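Tellov Table-Clearing Arm
For staff canteens, break rooms and other places where people leave their plates and walk away

The Tellov is a two-fingered arm that clears and sorts tableware. It picks up plates, bowls and cups, stacks them by type and hands the stack to your dishwasher rack. It has no opinion about who left them there.

Most buyers come to us expecting to save a salary. What they tend to get is the same people doing less stooping. At the Hinberg canteen in Ridgeway, the 4 people on the lunch shift used to spend the last 60 minutes scraping and carrying. They now spend that time on the serving counter, where customers can complain to them in person.
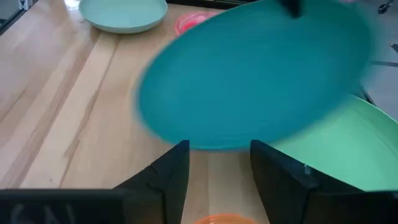 Plastic tableware suits the arm best. Heavy stoneware slows it down, and cutlery is still a job for a human hand and a human sigh. Shift leads set the clearing order from the Plilter panel, in plain words, and can stop the arm with one large button. New staff find the button first.

"I was told it would free me up for higher-value tasks," says Palesa Pillay, shift lead at Ridgeway. "I now do the rota. But my back is better."

In the kit
Arm and table mount
Two-fingered gripper, with 3 spare sets of finger pads
Plilter control panel
Staff training, 6 hours, lunch not included

Current model: September 2024. Leasing and purchase available. Ask us for a site visit and please don't tidy up first.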